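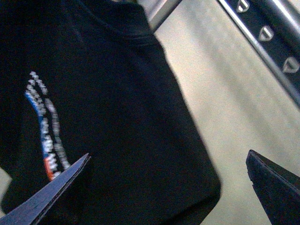
Contos breves | Ficção

O método Clusano prometia uma gaveta em que tudo se visse de uma só vez. Eu já tinha ouvido promessas dessas a respeito de colchões, de panelas e de um curso de italiano, e por isso assinei a folha sem ler. Davam-nos um crachá e um copo de água. A sessão custava zero, o que também me pareceu mau sinal.

O formador chamava-se Lợi Khương e dobrava roupa com uma seriedade que eu só tinha visto em notários. Pediu a cada um que trouxesse de casa uma peça preta. «O preto esconde os vincos mal feitos», explicou, «e quem aprende no preto dobra qualquer coisa.» Pareceu-me uma frase decorada. Perguntei-lhe quem a tinha escrito e ele respondeu que constava do manual, página 2.

— E o manual, quem o escreveu?

— A Clusano.

Fiquei a olhar para cima enquanto os outros alisavam mangas. Faço isso desde a escola, quando quero que se perceba que não estou convencida.
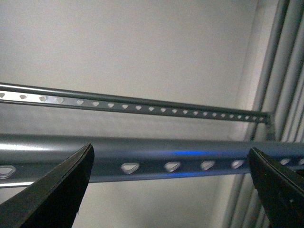 Calhas perfuradas, vistas de baixo.

A minha peça era um casaco que tinha sido do Semwal, o meu segundo marido, e que ficou cá em casa em janeiro, quando ele levou o resto. Nunca mo pediu. Eu também nunca lho ofereci. Esteve sete meses nas costas de uma cadeira e, segundo a minha irmã, isso queria dizer alguma coisa. Queria dizer que eu tinha uma cadeira a mais.

Lợi Khương aproximou-se, pegou-lhe por um ombro e quis saber que espaço ocupava.

— Uma cadeira — disse eu.

— Depois de dobrado, ocupa um palmo.

Expliquei-lhe que um casaco dobrado pesa o mesmo que um casaco por dobrar. Ele concordou logo, o que me irritou. As pessoas que vendem métodos deviam defendê-los um bocadinho.

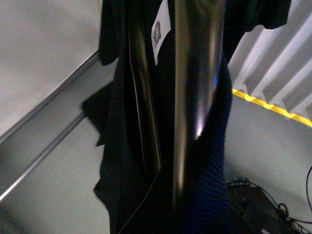 Comecei pela manga esquerda, como mandava o manual, e depois a direita por cima, e a seguir a bainha até à gola. Ficou torto. Desfiz e tornei a fazer. À terceira ficou direito e senti uma satisfação de que desconfiei imediatamente, porque é assim que nos apanham: deixam-nos acertar numa coisa pequena e depois passam o catálogo. O catálogo veio, claro. Caixas Elteo, divisórias Elteo, um saco de 1476 etiquetas para quem tivesse, suponho, 1476 coisas.

A senhora ao meu lado encomendou duas caixas. Disse-me que desde que arrumava dormia melhor. Perguntei-lhe se não dormiria melhor por já não trabalhar à noite, como me contara no intervalo, e ela deixou de falar comigo.

No fim ficámos só os dois na sala. Ele guardava os manuais e eu tinha o casaco do Semwal debaixo do braço, dobrado, do tamanho de um dicionário.
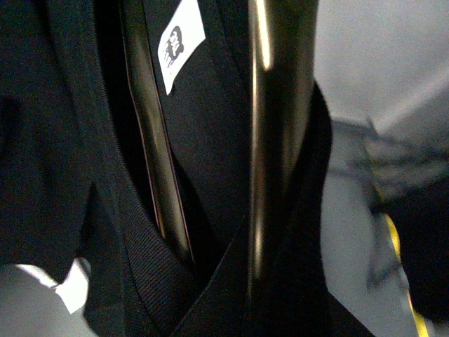 — Onde se guarda um casaco que não se usa?

— Na gaveta de baixo, com a gola virada para trás.

Não comprei nada. Em casa abri a gaveta de baixo, que estava cheia de toalhas, e pus o casaco em cima delas com a gola virada para trás. A gaveta não fechou. Empurrei com o joelho e fechou. Depois sentei-me na cadeira, que era dura.

Contos recentes
O elevador de Hadedside
Mil maneiras de perder um guarda-chuva
29 de agosto, sem vento
A vizinha do rés-do-chão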